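Sorting the small flat stuff into a box

I put this off until October, when I had 17 kinds of little flat things in one drawer: cards, plastic sheets, color samples, all of it slippery. So now I do it by passing things along, one piece at a time, and a big cardboard box takes whatever is finished.
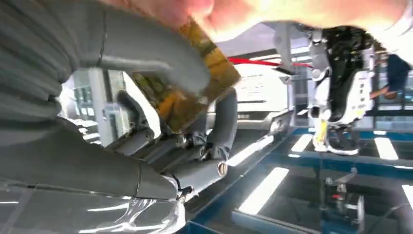
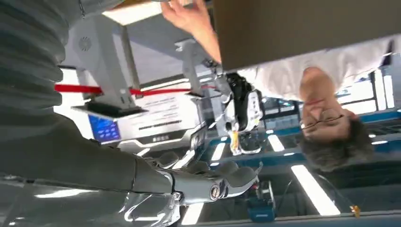 Delali Lamptey wrote in to say she skips the box completely and goes straight to folders, and that see-through pieces vanish on a white table so she puts dark paper down first. I tried the dark paper and wow, yes, do that!

Okay, the steps. Clear a spot and open the box all the way (fold the flaps out, they get in the way). Pick up one piece by its edges and hold it to the light, then decide right then: keep or toss. Keepers go in flat. I stop every 20 pieces and slip in a sheet of plain paper, with a note on top saying what's under it. My last batch was 285 pieces and took two evenings. Tape the bottom of the box twice before you lift it.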